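Household Skills, Unit 7: Folding a T-shirt
Instructor: Urho Kokkonen
Handout revised 2019-11-05

Start with the shirt flat. Work on a clear stretch of table, larger than the shirt on every side. Spread the body into a square panel and put the collar at the far edge, away from you. Tuck the sleeves later. Check the hem for flaps that have doubled under, and smooth from the middle out to the sides.

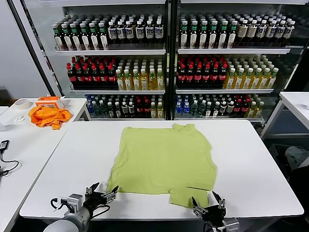 Fig. 1. Light green shirt laid flat, collar away from the folder. Note the wrinkles along the left side and the small folded flap near the bottom.

Wrinkles left in at this stage get pressed into the stack, so take them out before the first fold. A short flap at the hem will throw off the width of everything after it.

For the long fold, bring one side over the other and keep the layers even. Hold both ends when you straighten the piece. Pulling from one end only makes the layers slide.
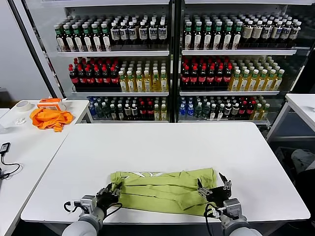
Fig. 2. Green garment folded into a long horizontal rectangle. Creases and overlapping layers are visible.

From the long rectangle, fold the ends in 2 times for a drawer, or once for an open shelf. The Lehtinen shelves in the practice room take the wider fold.

Practice for next class: 40 shirts, any size. Bring your tally sheet. Reading: the Didiline booklet, section on knits.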